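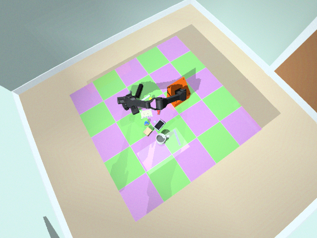 5. If the arm freezes in mid-reach

This one got me twice in my first week with the Kindano simulator, so please read it before you hit Reset (I didn't!). The arm stops over the mat, the log says "joint limit, code 667," and every slider goes gray.

5.1 Press Pause. Don't close the window, or you'll lose the log.

5.2 Open the Contacts tab and see what the gripper is touching. With small stuff scattered all over the mat it's usually something silly. Mine was hung up on a piece I'd spawned half inside the floor.

5.3 Delete that one object and leave the rest where they are.

5.4 Set the step limit to 3000, then lift the wrist 2 cm at a time until the sliders come back.

5.5 Press Play and let it run for five seconds before you send a new target.

Note: Devendra Shukla on the Ladefoged forum found that an old calibration file does the same thing. If Contacts is empty, load a fresh one and start again at 5.1.

CAUTION: Unplug the real arm first if you have one linked. When the fault clears, it jumps to the last target at full speed, and mine took a lamp with it.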